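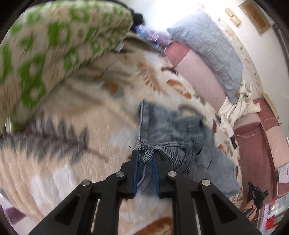 # Jeans – fold, roll or hang? Drawer is FULL

**ilgin_a** – 7:90 club member, Laundry & Wardrobe

Ok so doing the denim pile tonight, everything's dumped on the leaf blanket and I've run out of patience. Got the Tinico drawers in October, the low ones, and jeans folded my usual way won't let the top drawer shut. Pushing down with one hand while I close it with the other. Not a system.

Light blue pair is the worst, goes in a heap whatever I do. Do people fold in half then thirds? Or roll? Hanging is out, the wardrobe rail is all coats.

Also where do you start, waistband or hems. Mum says hems. I've always grabbed the waistband.

### ertugrul_bayram

Waistband. Every time. Lay one leg over the other, smooth the crotch bit in so you don't get that triangle poking out, then fold up from the hem to just short of the waistband. Then 3 folds and it should stand up on its own. If it falls over do it again.

Mum's wrong sorry

### sockdrawer_deb

Roll!! Been rolling for years, you fit heaps more in and can see all the colours at once. Fold legs together, roll from the waistband down. Bit of a lump from the button but who cares, it's a drawer

### ertugrul_bayram

Rolling jeans takes up MORE room. I measured. Same drawer, flat-filed on edge I got 7 pairs in, rolled I got five and had to sit on it. T-shirts sure, roll those. Not denim.

### sockdrawer_deb

Your drawer maybe. Mine's deep. And you're clearly not rolling tight enough

### ilgin_a

Lol ok. Trying the stand-up one now. Seams keep fighting me but it's better than what I had.

Next problem – this striped one. Blue and white stripe denim, fuzzy along the stitching, frayed at the hem. Thicker at the seams than the plain jeans so it springs open again as soon as I let go. There's a narrow bright blue strap too and I never know whether to tuck it in or leave it out. Would you put this in with the jeans or on its own?

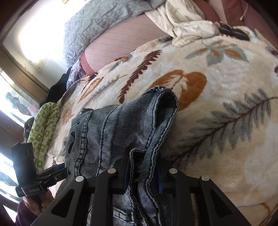 ### kev_in_ballarat

Own spot. Straps inside, always, or they catch on the drawer runner. Ask me how I know. Actualy don't

With fluffy seams I'd fold it loose and put it on top of everything, not squashed. Frayed hem on the inside so it doesn't get dragged every time the drawer opens.

### sockdrawer_deb

Agree re strap. Disagree re on top, it'll be a mess by the weekend. I'd hang that one thing and boot a coat out. Do you need all those coats

### ilgin_a

Yes I need all the coats

### ertugrul_bayram

Fold it same as the jeans, just one less fold. Stripes run across so you can use them as a guide to keep it square, handy.

And do it on a TABLE. Fleece is hopeless for folding on, it moves with the denim. Put the blanket away first.

### ilgin_a

Table's got 2 loads of towels on it so no. The blanket stays. It's fine if you lift the denim clear and let it hang for a sec, then lay it back down. Pinch at a fold, up, give the legs a chance to drop, down again.
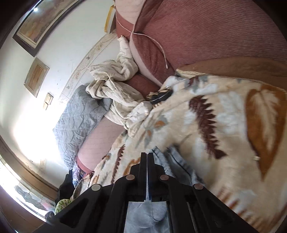
Takes longer but I'm not chasing creases round the fern fronds any more. Tried deb's roll on an old black pair too – looks neat, I'll give you that, but it's fat. Ertuğrul wins on width, so far.

Does anyone use those Brurnivport divider things? Was going to get a set but they want a lot for a bit of cardboard.

### kev_in_ballarat

Shoebox lids. Free.

### sockdrawer_deb

Have the dividers, wouldn't bother again, they bow out once there's jeans leaning on them. Fine for socks. And it's only fat cos you need to press the air out as you go!!

### ertugrul_bayram

There is no air in jeans Deb

### ilgin_a

Shoebox lids it is. Top drawer shuts now btw, one hand. Striped one's still sitting out, will look at the coats tomorow.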